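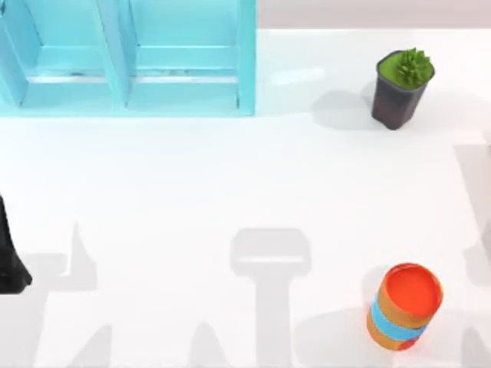

Painting a bookcase: is bonding primer worth the extra money?

Trolent Home Forum > Furniture and Paint
13 replies

mapleporch
2/25/22
Hello everybody! I've been reading here all winter and finally have a question of my own. I picked up an old pine bookcase at the Mestska flea market and I want it turquoise -- a light one, kind of a faded beach house color -- for my craft room. It already has a coat of shiny varnish on it, pretty thick in spots. The man at the paint counter wants me to buy a bonding primer and my sister swears I can sand it and go straight to color. I'd love to hear from people who have lived with theirs for a while, especially on the shelves where things get dragged in and out.

oldbrushes
Welcome! I'm going to side with the paint counter. I did a dresser years ago with just a scuff sand, and the top came up in little curls the first time I slid a lamp across it. Two thin coats of bonding primer, a day between them, then your color. Pine knots will bleed yellow through a pale blue too, so dab those with shellac first.

tansy_and_thyme
I have to disagree a little, with love. My kitchen hutch has no primer at all and it's been through two kids and a very large dog. What I did do was sand and sand -- 120 grit, then 220, then wiped it all down twice. If you get the shine completely off, paint will hold. I think people skimp on the sanding and then blame the paint.

oldbrushes
Was yours varnished, though, or just waxed? That makes a big difference.

tansy_and_thyme
Ha, fair enough, it was mostly bare oak by the time I got to it. I still say sanding is most of the battle.

gus3199
Whichever way you go, let it cure. Dry to the touch is one thing, but I give shelves 30 days before I put books on them. I loaded mine after a weekend once and had to peel my cookbooks off, and there's still a bit of blue on the back of the soup one.

mapleporch
Thirty days! Oh dear, my yarn is all over the bed in the spare room. Would yarn be okay sooner, being so light?

gus3199
Yarn would be fine after a week, I'd think. Keep jars and anything with a heavy base off it.

mapleporch
Thank you all so much. I'm getting the primer, and the shellac for the knots, and I'll sand like tansy says too. I'll come back and post when the first coat is on!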